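Notebook, sim bench, Tasia project
2026-08-12
Entry by Mirjam Martens. Read by: Qusai, Lucía 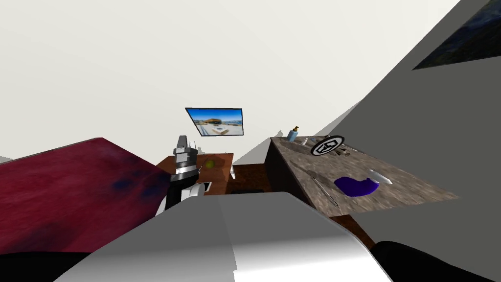 Fig. 1. Apartment scene, onboard view, both arms. Knife and pump bottle on the counter, ball on the table.

Purpose of today: go through the draft handling rules for household scenes and settle which ones the simulator should enforce and which stay as operator instructions. Ghada wants the text frozen before the Poka build in November.

Rule 1, sharp items. Draft wording was "the robot shall avoid blades". Not testable. Changed to: no planned path of any link passes within 30 mm of a blade, unless the blade is the named target of the task. Applies to the forearm and elbow as well as the gripper. The old checker only looked at the fingertips, and on a counter like the one in Fig. 1 it is the rest of the arm that worries me. Thin utensils and skewer-type tools go in the same class until someone writes a better one. Qusai would like a separate class for long thin tools, as they roll. Left open.

Rule 2, unknown items. If the label confidence is under the threshold, the item is treated as fragile and as sharp, both. The purple-blue thing on the counter is a fair test. I would call it a sponge or a folded cloth and would not bet on either. Grip force limit for unknowns set to 6 N. Lucía thinks this is too low to lift a full bottle, and she's right, but a full bottle should not be unknown. No change.

Rule 3, speed near furniture. Reduced speed applies within 13 cm of any fixed surface. Soft surfaces count as fixed. There was an exemption for fabric in the Cimuvach version and I have taken it out. Reason: a gripper can snag on a bedspread and the contact model for cloth is poor, so the sim gives us no warning. Put the exemption back only if there is hardware data to support it.

Rule 4, camera tilt. New rule. Any run where the view is off level by more than the set limit is to be flagged in the log before it is scored. Fig. 1 is steeply tilted and would be flagged. Flagged does not mean discarded. Scorer opens the base pose record, decides whether the tilt belongs to the camera or the base, and writes down which. Runs with no written decision don't go into the totals.

I went back over the last batch with this in hand. Of 62 runs, 13 would have been flagged. Base pose record was missing for 6 of those, so no decision is possible and they come out. Annoying, but the totals barely move.

Rule 5, self-view. Large parts of the robot's own body in view must be masked before the detector is run. White housing against a pale wall is the bad case. Mask comes from joint state, never from colour. Khalaf scripts still have a colour fallback. Qusai to remove it, and to make the script stop with an error if joint state is absent.

Rule 6, pictures and screens. Anything shown on a television or in a painting is not a scene object. Sounds obvious, but the detector will happily report a building on the TV. Wall-mounted flat rectangles get an exclusion region. Check that the region follows the panel when the view is tilted; at the moment it is drawn axis-aligned and takes in too much wall. Harmless there, less so where a panel runs down close to the counter.

Wording notes
"Shall" for anything the checker enforces. "Should" for operator instructions. Ermelinda has asked that we stop using "must" in one and "shall" in the other, and I have gone through the draft and fixed it. The notebook is exempt.
"Counter" and "table" are separate surfaces in the scene file. Use both names as they stand, no "worktop".
Distances in mm throughout the final text. Rule 3 still to be converted.

Time: the review took nearly all afternoon, mostly on rule 1.

To do
Qusai: colour fallback out, error on missing joint state.
Lucía: grip force table for named items, bottles first.
Me: rotate the exclusion regions, convert rule 3, send the clean draft to Ghada.
Open: class for long thin tools. Tilt limit value, still using the old default.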